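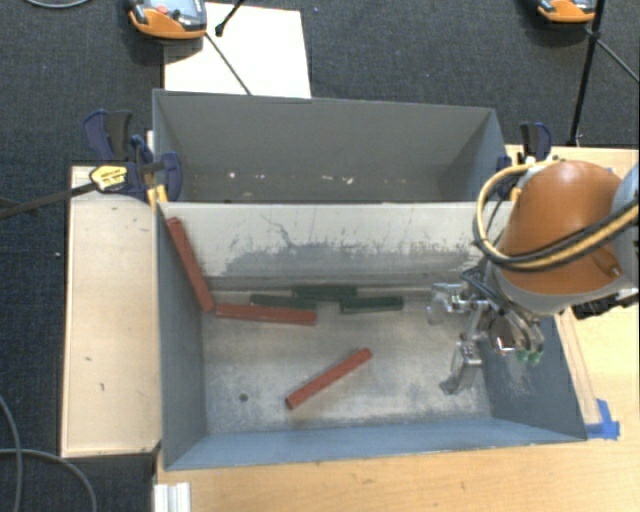 The Anport storage bin was reviewed by the Trasovgate facilities office over a 28-week loan ending in March. It was used daily in the parts room and was opened 686 times according to the sign-out sheet. Capacity is adequate for most departments, and the two-section layout kept incoming stock apart from returns. The finish is less satisfactory. Paint on a sloping divider such as the one in the gray bin shown wears to a broad patch with flaked edges, and buyers should budget for touch-up. The Berna model costs 200 dollars more and has a heavier coating, but its lid is awkward to lift with one hand.

The office recommends the Anport for general storage. It is not suggested for food areas.

28 Aug 2024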